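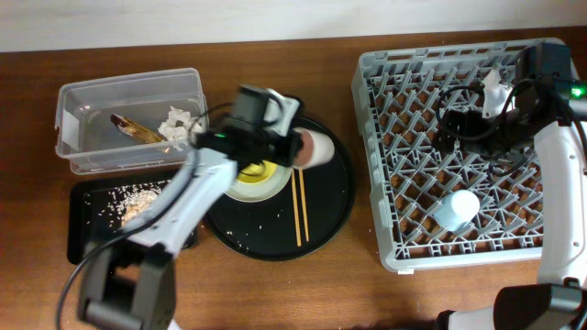
Verhoeven
Workplace trainer, Sulstead canteen, and author of the Ronness staff guide

Section 4. Clearing the table with the two-arm station

This section is for the canteen staff who work beside the Ronness station. It explains how to prepare the table, how to start a clearing round and what to do when the station stops and asks for help. Please read it fully before your first shift with the station, also if you have already used the older one at Prena.

4.1 What changes in your work

Before, one person cleared the table from beginning to end: waste, leftovers, dishes, wiping. With the station, the two arms take the cups, the bowls, the chopsticks and the light waste. Wiping, checking and the final washing stay with you. You will walk less with full trays and you will stand more near the table. Some colleagues found this tiring in the first weeks, so a high stool is now placed at every station. You are allowed to sit during a round.

The job title and the number of hours do not change. The person at the station is called the table lead for that shift, and the lead decides when a round starts and when it ends. The station never decides this.

4.2 Preparing the table

1. Wipe the tabletop and let it dry.
2. Put the clear plastic container on the left side. It is for waste such as tissues and wrappers. Leave it open.
3. Put the black rectangular tray directly next to the container, on the side of the arms. Rice and other loose food can go on it.
4. Put the round black tray with the used dishes in the center.
5. Put the gray dish rack on the right side.
6. Check that the cables of both arms hang free and do not lie under a tray.

Note: The left and right places must not be exchanged. If your table is mounted against the other wall, ask for the mirrored layout before you begin.

Caution: Do not put glass, knives or hot soup on the round tray. Take these away by hand.

4.3 Starting a round

1. Stand behind the yellow floor line.
2. Look that both grippers show the green light. If one of them is dark, do not start.
3. Press START on the wall panel and hold it until you hear one tone.
4. Stay near the panel during the round. You may do other small work, for example folding napkins, but you may not leave the room.

The left arm empties and lifts the dishes over the center of the table. The right arm works in the dish rack. They can move at the same time, and they can change speed without warning.

Caution: Never reach between the arms to save a falling cup. A cup can be replaced.

4.4 Helping the station

The station is good with shapes it knows and less good with soft things. Tissue is the most common problem. It folds, it sticks to a finger of the gripper, and it can land in the dish rack between the prongs. Grains of rice are the second problem. They fall beside the place where they should be, and the arms do not pick up single grains.

If you see tissue in the rack:

1. Press PAUSE. Wait until both arms stand still.
2. Take the tissue out with your hand and put it in the waste container.
3. If the tissue was wet or had food on it, mark the rack for a second wash.
4. Step back behind the line and press CONTINUE.

If rice is lying on the trays, let the round finish. Collect it afterward with the small scraper.

Note: A cup that lies on its side in the rack is not an error. Turn it with the opening down before the rack goes to the machine.

If the panel shows code 536, the station has lost the position of an object. Press PAUSE, move the object back to the middle of its tray and continue. If the same code comes two times in one round, press STOP and clear the table by hand. You do not need permission for this.

4.5 After the round

1. Press STOP and wait until both arms are in the rest position.
2. Empty the waste container and the rectangular tray.
3. Carry the rack to the washing area.
4. Write every pause in the station book, with the reason. Short words are enough.

The books are collected in April. They are used to improve the layout and the training. They are not used to judge the speed of any person, and this is written in the agreement with the staff.

Related items
Section 3. Wall panel and tones
Section 5. Cleaning the grippers
Moving from the Prena station to Ronness
Shift roles at Sulstead: the table lead
Station book, blank pages for printing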